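A Kitchen Arm You Can Rent by the Month

By Hazel Villanueva
January 14, 2022

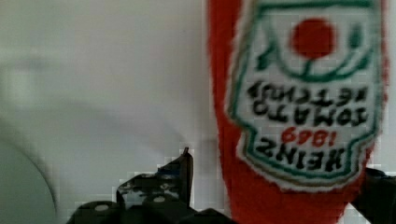 Ketchup between the fingers, seen from the wrist camera.

532 shares | 3 comments

Wirkport has been selling arms to small factories in Dranau for years. Its new rental kit, the Petwood, is meant for cafe kitchens and test labs, and it comes in one crate: arm, two-finger gripper, wrist camera and a tablet with the software already on it.

Setup took me about 31 minutes, most of it spent clamping the base to the counter. The camera feed opens on the tablet as soon as the arm has power. It is a close, soft picture. Large print such as the Heinz name on a bottle is easy to read, even upside down, but edges go blocky around the dark fingers.

The gripper is the best part of the kit. The fingers narrow to a point, so they fit into tight spaces between jars, and the grip force can be set from 1 to 100. Wirkport suggests starting low for squeeze bottles – good advice, and missing from the printed guide.

The software is slower going. Saved positions are listed by number only, and renaming them means logging in from a computer. An update is due in June.

Rental is month to month, with delivery from the Haugen depot. Returns go back in the same crate, so keep the foam.

Last updated: January 14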